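Zein Table, a small solitaire and dice game for the terminal
Version 2, readme file 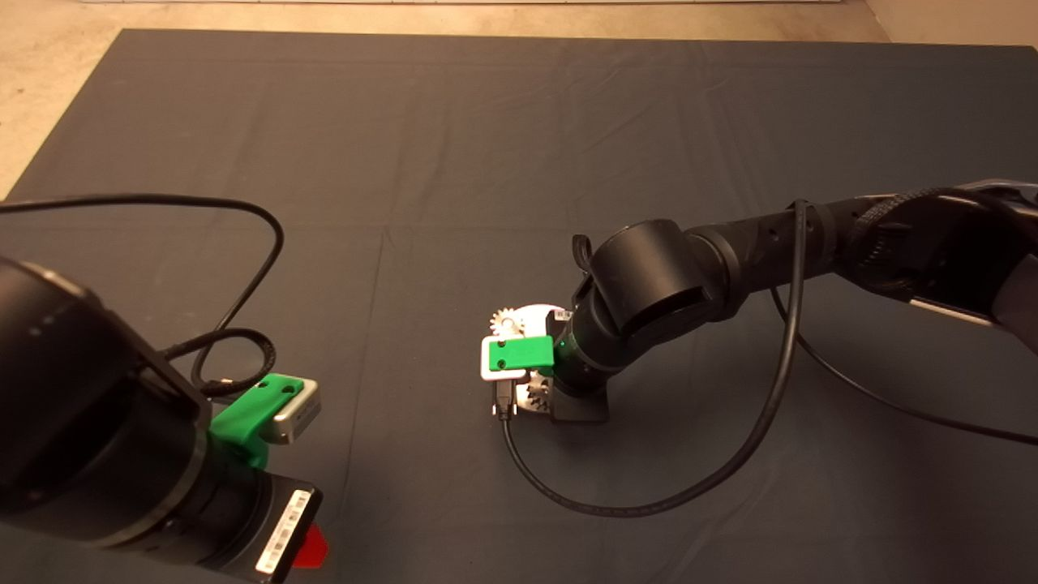
Leen Boutros wrote after the first version that the dice were too kind to the player, and that she could win the whole evening without thinking. I checked the payout table and she was right. In this version the pair of sixes pays less and the straight pays a little more.

What the game is

Zein Table is played with five dice and a bank of play chips. There is no real money in it and no way to add real money. You start with 65 chips. Each round you place a bet, throw the dice, and choose which dice you want to keep. You may throw the others one more time. After this the hand is paid or lost.

The solitaire part is called Hurkurura. It uses one deck and the rules are in the file rules.txt. Widad Khasawneh wrote these rules and I only corrected the spelling.

How to start

Unpack the folder anywhere you like. Open a terminal in this folder and type: zein play
For the solitaire type: zein cards
To see the payout table type: zein table

The game saves your chips when you leave with the letter q. If you close the window during a round, the bet of this round is lost. I know that some players do not like this. It will stay so for now.

Double or nothing

After a winning hand you can press d to double. The program draws one card for the bank and one for you, and the higher card takes the chips. Equal cards give the chips back. You can double up to 6 times in a row, then the win is paid automatically.

Settings

In the file settings.txt you can change the speed of the throw, the color of the dice and the number of chips at the start. Please do not write a negative number there. The program accepts it and then it behaves strangely.

Known problems

The high score list shows only the first ten letters of a name.
On a narrow terminal window the payout table breaks into two lines.
The Hurkurura undo key does not bring back the last card of the deck. Dalal Qaisi found this in July and I have not repaired it yet.

License

You may copy the game and change it. If you publish a changed version, please give it another name and leave Widad's name in the rules file.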